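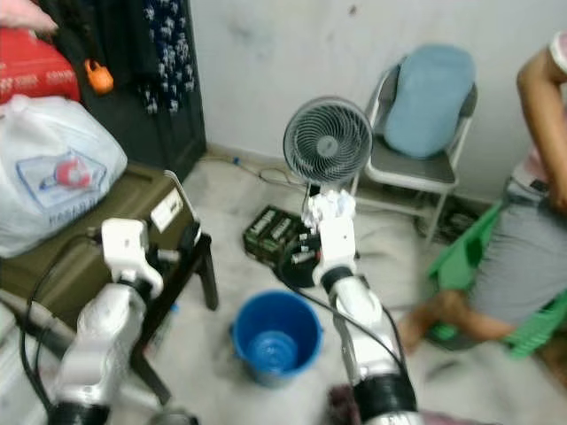 Can a machine do the housework yet? I get asked this more than anything else on these pages, usually by people who are fed up with mopping, and my answer in January is the same as it was last January: some of it, slowly, with you standing next to it.

I'll go chore by chore, and put my own tips in as I go, so you get something useful even if you never let a robot over the doorstep.

Dusting and cleaning a fan

Let's start with the small desk fan, my least favourite object in any bedroom. A two-armed robot can get its fingers round the stem of one and hold it up, and that's a bigger deal than it sounds. Fans are top-heavy, the head swivels when you don't want it to, and there's a cable trailing off behind. But holding is the easy half. The cleaning means finding the clips on the grille, popping them without snapping them, and wiping each blade on both sides. I've not met a machine I'd trust with those clips. I've broken 3 myself.

So, by hand: unplug it, take the front grille off and stand it in a bucket of warm water with a squirt of washing-up liquid. Leave it while you do the blades with a damp cloth (wrung out hard, please, you don't want drips running back into the motor). An old toothbrush does the rest of the grille. Dry everything properly before it goes back together, and I mean overnight if your house is as damp as mine.

If your grille is riveted on, a soft paintbrush and the hoover nozzle held close will shift most of it.

Floors

This is the one they're good at, up to a point. My friend Zoriana Zakharchenko has had a little round vacuum for ages and loves it, but she'll tell you she spends ten minutes getting the floor ready for it. Cables are the killer. It'll swallow a loose phone lead and then sit there bleeping at you till you cut it free. Stools, carrier bags, a bit of cloth somebody dropped, all of it has to come up first, and by then you've done the hard part of the job!

Tips for tiled floors, machine or no machine:

Sweep before you mop. Always. Otherwise you're just making mud.
Two buckets if you have them, one for soapy water and one for rinsing.
Less water than you think. A couple of inches in the bottom is plenty for one room.
Work backwards towards the door.
Get right along the skirting where the cables run, that's where the fluff goes to live.

Ubaldo Grasso wrote in to say he puts a spoonful of white vinegar in the rinse. Fine on ordinary glazed tiles, Ubaldo, but keep it well away from marble or anything like it.

Carrying and shifting things

A rigid box or a case with a flat top, yes, an arm can nudge that along or lift it if it isn't heavy. A stuffed plastic bag is another matter. It sags and the handles flop over, and the weight moves the moment you pick it up. You and I do this without thinking and the machines find it horribly hard. Same with a padded cushion on a folding chair: easy to grab, hard to put back so it looks right.

My tip for bag mountains is dull but it works. Empty one bag a day. Only one. Whatever's in it gets a home before you go to bed, and the bag gets folded and put away. Lino Vitale, who shares my workshop, did his whole spare room like this and found a drill he'd already replaced.

Clothes

Folding is coming along. I watched a video of an arm folding a tea towel and it was lovely, really neat, and I'd have done a whole basket in the time. Hanging things over the wardrobe door is my own bad habit, and no machine is going to cure me of it. If you do it too, keep dark things off the door in a sunny room or you'll get a faded stripe down one shoulder.

In the workshop

Better news here. Anything that's the same shape in the same place every time, a machine will do until the cows come home. Lino sorted 613 screws by hand one wet weekend and has talked about automatic sorters ever since. For those of us without one, egg cartons and small lidded pots with a label on the side are still the cheapest storage going. Label the pot and the lid, as they always get separated.

So should you wait for one?

I wouldn't. Buy the better mop. A robot that holds the fan still while I scrub it would suit me very nicely, mind you, as I'm always one hand short, and I think we'll get that well before we get one that does the lot by itself.

Next week I'm doing limescale, so send me your kettles (your questions about kettles, please, not the kettles).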